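3.2 Dust collection in the sleeping rooms

Settled dust was sampled in 80 households in Lundedville between September and the end of the heating season. Each home was visited twice, and the same two rooms were sampled both times: the main bedroom and the room where the family spent most of its evenings. Residents were asked not to vacuum or change the sheets the day before a visit. Bedding was taken off before sampling and kept out of the room until the work was done.

Mattress dust was collected from the upper surface only. Quilted covers gave more trouble than flat ones -- fine particles settle along the seams, and a single pass tends to leave them there. We therefore made four slow passes over every mattress, two along its length and two across it, whatever the type of cover. 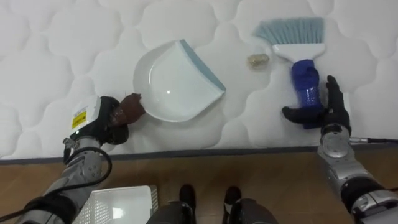

Figure 2. Quilted mattress surface with a gray border, and a white dustpan.

Samples were sealed in paper envelopes, labeled with the household number and stored in the cold room at Nullberg until they were weighed. Hair and visible fibers were picked out first. The rest was sieved, and the fine part was split into equal portions for the allergen assay and the moisture test. Where the fine part was too small to split, the assay was given priority and moisture was recorded as missing.

Floor dust was handled the same way, except that bare floors and rugs were kept as separate samples. Bedrooms with both kinds of floor gave two envelopes -- these were weighed apart and are reported apart in the next section.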